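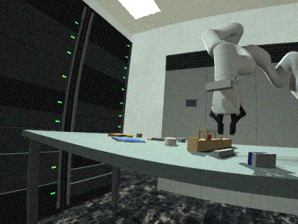 Lisico Live: Introduction to Databases, reviewed after the full course

Posted April 21, 2024 by Lenka Tichý

I put off learning SQL for far longer than I care to admit. I do the stock and ordering for a small garden supplies business, and for years I've got by with spreadsheets that only I understand (and on a bad morning not even me). When we moved everything over to a proper database in February, I decided it was time to stop asking our developer for every little report and learn to write the queries myself.

I looked at two courses. Brundau came up first, and it's perfectly decent, but it's all recorded videos and I know myself too well. I have a whole folder of recorded courses that I started with great excitement and abandoned by the second chapter. Lisico teaches theirs live, with a real person at the other end and a set time to turn up, and that was what swung it for me.

What you get

The course is spread over 3 mornings, all taught online. You log in through the browser, so there was nothing to install apart from a small update to my sound settings, which I made far more of a fuss about than it deserved. The price was £165 for me, and that included the workbook as a PDF. They do a version without the workbook for £125, but I'd pay the extra again without thinking twice. Mine is printed out, covered in pencil and has already had tea on it.

The practice database belongs to a made-up bicycle shop, with customers, orders, parts and suppliers. I liked this very much! It's close enough to what I do all day that I kept thinking, oh, so that's how I'd find everyone who hasn't ordered since last spring. You type your queries into a panel on the right and the results come up underneath, and when you get something wrong the error message is shown in full, so you do get used to reading them.

The teaching

Our tutor was patient and quite funny, and he had a nice habit of typing everything out slowly himself, mistakes included, before asking us to try. The first morning is all selecting and sorting and filtering, and it moves gently. If you've used filters in a spreadsheet you'll feel at home and may even be a little bored before the break. Hang on, though, as the second morning is joins, and joins made my head hurt. I must have asked the same question about left joins in several different ways, and he answered each time as if it were a fresh and interesting one, bless him.

The last morning covers grouping and totals, then a short section on changing and deleting records. I'd have liked a good deal more on that last part. We were told very firmly to write the WHERE bit before anything else when deleting, and I have taken that to heart, but there were only a few exercises on it and then we were on to the goodbyes.

Things that could be better

The chat box is fiddly. It opens on top of the query panel, so if you want to ask something about your code you can't see the code while you're asking. I ended up copying my query into a notepad first and going back and forth like that.

The breaks are also on the short side. I know everyone wants to get through the material, but fifteen minutes is hardly time to make a pot of tea and let the dog out, and I came back late more than once.

You keep access to the bicycle shop database for 2 weeks afterwards. I would happily have had longer, with work being what it is. I did the extra exercises at the kitchen table in the evenings and just squeezed them in before it closed.

How it compares

My colleague in accounts took the Edarley beginners' course last year, which is also live, and we had a good natter about the two over lunch. Hers had a bigger group and less time for questions, though she did get recordings of each session to keep, and Lisico doesn't offer those. If you tend to miss things the first time round, that might matter to you more than it did to me. She also practised in Fogh, the query tool we both use at work now, whereas I had to find my own way around it afterwards. It took me an afternoon and a few cross words.

Would I recommend it?

Yes, warmly, if you're a beginner and you learn better with someone to talk to. If you already write the odd query, I'd ask whether they'll let you skip the first morning, because I don't think you'd get much from it. I've since written my own report for slow-moving stock, with two joins in it, and it runs every month without me bothering anybody. I've signed up for the intermediate course in the autumn and will write that one up too, once I've worked out what an index is.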